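Do the color-coded chopping board sets make any difference in a home kitchen?

Posted in Kitchen & Household > Food Safety
26 Apr 2019
582 views

My partner and I are redoing the kitchen and there is a bit of money left over for small stuff. I keep seeing sets of colored cutting boards, one color for raw meat, one for fish, one for vegetables and so on. The one I was looking at is the Drunetti set. The box says it is "hygienically engineered" and that the boards resist bacteria, without saying which bacteria or for how long.

I have used one big wooden board for years. I wash it with hot water and dish soap and I have never made anybody sick that I know of. My sister-in-law thinks this is disgusting and says wood soaks up raw chicken juice and holds it forever. She has the full set in a rack and I have personally watched her slice a tomato on the red one.

So is there anything to this, or is it a way of selling people four boards when they need one? I am not against spending the money. I just don't like being scared into it. Also, if I keep the wood board, is there something I should be doing to it besides washing?

We cook meat maybe three nights a week, mostly chicken. No kids in the house yet, small kitchen, no dishwasher until June at the earliest.

3 answers

Handness
Member, 1,086 posts

You need two boards. You do not need four, and you certainly don't need a rack.

The thing that matters is that raw meat juice doesn't get onto food that won't be cooked. A second board does that. The color is only there so you can tell them apart, which makes sense in a restaurant where six people are sharing the same counter and half of them started last month. In a kitchen with two cooks, you can have one wooden board and one plastic board and you will never mix them up, because one is wood and one is plastic.

On "resists bacteria," I would ignore it. Sometimes a claim like that means something was mixed into the plastic to keep the board itself from getting smelly or stained. That is a different claim from saying your salad is safe if you cut chicken on it first. If the box doesn't tell you what was tested and how, treat it as decoration. You still have to wash the thing.

As for wood holding chicken juice forever, your sister-in-law is half right. Wood does pull moisture in. What goes down into the grain mostly dries out and dies there, and it doesn't come climbing back up onto your lettuce. Plastic doesn't absorb, but it gets knife scars, and a badly scarred plastic board is hard to get clean by hand. An old scratched plastic board would bother me more than a wooden one in good shape. A wooden board with a crack in it is another matter, and I would throw that out.

What I would do with no dishwasher:

Keep the wood board for bread, fruit, vegetables, cheese and cooked meat.

Buy one cheap plastic board for raw meat and fish. Get a thin one that fits flat in your sink, or you will end up washing half of it at a time.

Wash the plastic one right after you use it, with hot water and soap and a brush. If you want to go further, a tablespoon of plain unscented bleach in a gallon of water, leave it on a few minutes, rinse, and let it air dry. I don't do this every time.

Stand both boards on edge to dry. A wooden board lying flat on a wet counter will cup, and then it rocks when you cut on it.

For care, rub food-grade mineral oil into the wood when it starts looking pale and dry. Don't use olive oil, it goes rancid. You don't need the special board cream either. I paid for a tin of it once and it was mineral oil and beeswax — fine, but priced like face cream.

66 people found this helpful

Nepia
New member, 7 posts

get the set. its not that expensive and you will never have to think about it. we have had the green one for vegetables for ages and its still good. the yellow one warped but that was in the dishwasher on the bottom rack so my own fault probably

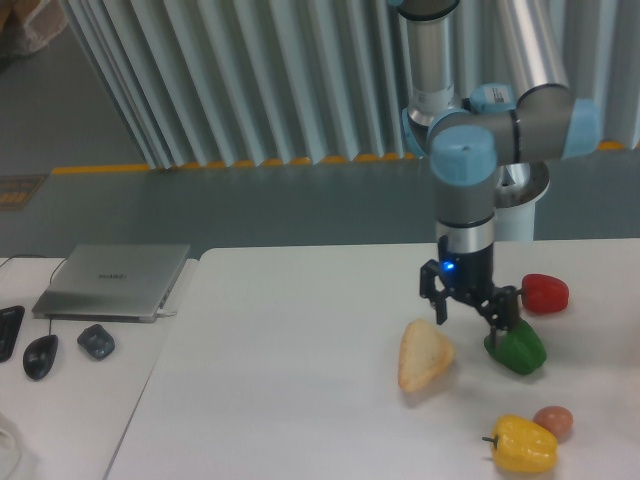
Namiseck

I agree with most of what Handness wrote, but I think everyone is looking at the wrong thing, and that includes the people printing the boxes.

Boards get all the attention because boards can be sold in colors. Think through what happens when you cut up chicken. You open the package with your fingers. You touch the faucet to wash them. Before that you may have touched the pepper grinder, the fridge handle and the trash lid. Then you dry your hands on the towel that has been hanging on the oven door for days. You could own a dozen boards and none of them would help with any of that.

The knife is the other one. I have relatives who change boards very carefully and then carry on with the same knife. At that point the second board is a ceremony.

I am also not convinced by the red-for-meat habit at home, for the reason you saw with the tomato. People follow it for a couple of weeks, then the right board is dirty, so they grab whichever is clean. A system that depends on four boards all being clean at the same time won't last long without a dishwasher.

The order you do things in costs nothing. Cut the vegetables and anything you'll eat raw first, and move it off to a bowl. Do the chicken last, then wash the board, the knife, the sink and your hands in one go. I did it that way with a single board for years and only bought a second because the first was too small for a watermelon.

One small disagreement on the oil. A new board wants several coats in the first month, more than "when it looks pale." An old one like yours can probably wait. If water still beads on it, leave it alone.

And change the dish towel. If there is money left over, spend it on a stack of plain ones — cheaper than the Drunetti set and I'd bet they do more.

11 comments hidden. Log in to reply.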